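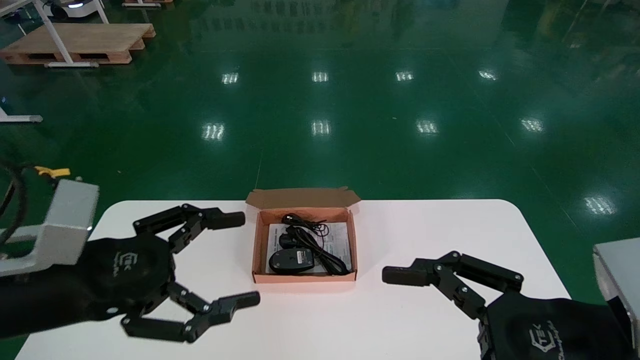

## The Zundus packing pair: two hands, one table, lots of mice

Hello and welcome to the page I've been meaning to write since May! I'm Ha-rang Kwak, I look after the boxing-up kit at Clistport, and the Zundus pair is the one I get asked about most.

You get 2 jointed hands (a left and a right), the brackets to fit them to your arms, and the Prulamau software that runs the lot. Boxing small electricals is what we set it up for: mouse, cable, paper insert, lid down, next please. A mouse is a nice easy lump to get hold of. The cable is the bit I'd worry about, because a loose coil goes wherever it fancies and a stray loop over the side means the lid won't shut. My tip is to put the insert in first, flat on the bottom, and tie your coils before they get anywhere near the table.

**What's in the crate**

- left and right hands
- brackets and screws
- 4 spare fingertips (rubber ones, they do wear)
- Prulamau on a stick, plus a printed guide

**Room you'll need**

Any steady table will do if the top is at least 650 mm deep. I like a plain white one, as black mice and black cables show up so well against it. Rounded corners are kinder on your hips too!

**Things I'd change**

The guide is a bit thin on lids. If yours are hinged, fold them right back and upright before you start, or the fingers come in from the side and knock them. Ko, our other kit, copes better with floppy lids but it's slower and I find it a faff to set up.

**Price**

£1244 for the pair, delivery on top. That's the November 2020 price and it covers the software as well. The arms are sold separately, so do tell me which ones you've got when you write and I'll check the brackets fit.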